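Zestier Pocket Microchip Reader: Review
By Csaba Barta
2020-01-26

The Zestier is a handheld reader for pet microchips. I use it for intake at a small cat shelter in Dirnmont and for checking colony cats before they go to the vet. It replaced a Mikel reader that still works but is slow to wake up and has no memory. I bought the Zestier in September at full price.

Size and build

The reader weighs 212 grams with the battery in. The body is a flat paddle with a ring at the top and one button under the thumb. The button has a firm click and can be worked through a bite glove. The charging port has a rubber cover on a thin strap, and I expect the strap to tear at some point.

The screen shows the chip number in two rows. It is readable outdoors. Indoors the backlight is too bright, and there is no setting for it.

Read range

Zestier claims a maximum range of 130 mm. I got that with a bare chip held flat to the ring. With a chip in a cat, plan on a good deal less. A slow S-shaped pass from the neck down to the shoulder blades, then along each side, found the chip on the first pass in most adults. Long-haired cats needed a second pass with the ring pressed into the coat.

Metal is a problem, as with every reader I have tried. Scanning through the bars of a wire trap gave nothing most of the time. Through a plastic carrier or a canvas bag it worked well.
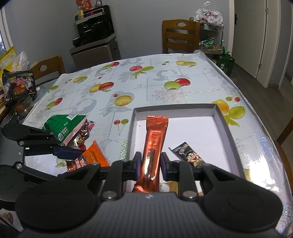
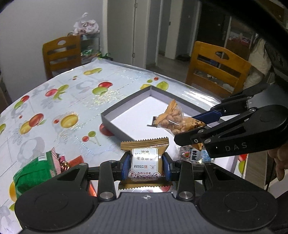 Memory and transfer

The reader stores 4,000 numbers with date and time. Over the cable it shows up as a drive with one text file on it, and the file opens in any spreadsheet. No account is needed. Bluetooth is also included and pairs with the Urio records app, but the link dropped often enough that I turned it off.

Repeat scans of the same chip are saved as separate lines. Clean the list before you import it.

Battery

A full charge lasted 48 days in normal use, which for me is a few scans a day and a longer session on weekends. The low battery icon comes on late – charge it before a trapping night, whatever the icon says. The battery can be changed with a small screwdriver.

Verdict

Good range, simple files, long battery life. The backlight and the Bluetooth need work. For a vet's front desk the Mikel is still fine and costs less. For field use I would buy the Zestier again, along with a spare port cover if the store has one.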